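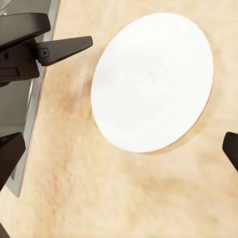
Fig. 1. Round white plate on a beige countertop, seen from above.

Plate Waste and Food Scrap Collection at Bremley College
Student project report, submitted 3 February 2019

1. Background

Bremley College serves a hot lunch in one dining hall. Until last autumn all leftover food went into general waste. The aim of this project was to measure how much food was thrown away after lunch, and to test whether a separate scrap bin would be used correctly without staff standing next to it.

2. Method

The trial ran in October. Two bins were placed at the tray return, one for food scraps and one for everything else. Both were weighed at the end of each lunch on a platform scale, and the empty bin weight was subtracted. Scraps were taken to the compost bays at Prullska allotments. Kitchen preparation waste was left out, as it is already collected separately by Jidau under the catering contract.

A lunch counted as one main plate. Side bowls and dessert dishes were not recorded.

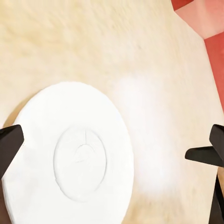 Fig. 2. Plate with wide, flat rim and recessed centre.

3. Results

The trial covered 1267 lunches. The total weight of food scraps was 90 kg, or 71 g per lunch. Of the separated material, 27 bags were checked by hand before composting and 2 were rejected, both for plastic cutlery. Paper napkins were accepted by the allotments and are included in the total weight.

4. Sources of error

Liquids were not drained, so soup days read high. The scale was moved once during the trial - it was zeroed again afterwards, but not checked against a known weight. Pupils who ate outside did not always bring their plates back to the tray return.

5. Further work

A second trial is planned with smaller portions of rice and potatoes. The Esteban building has its own servery and should be measured separately, as its menu is different.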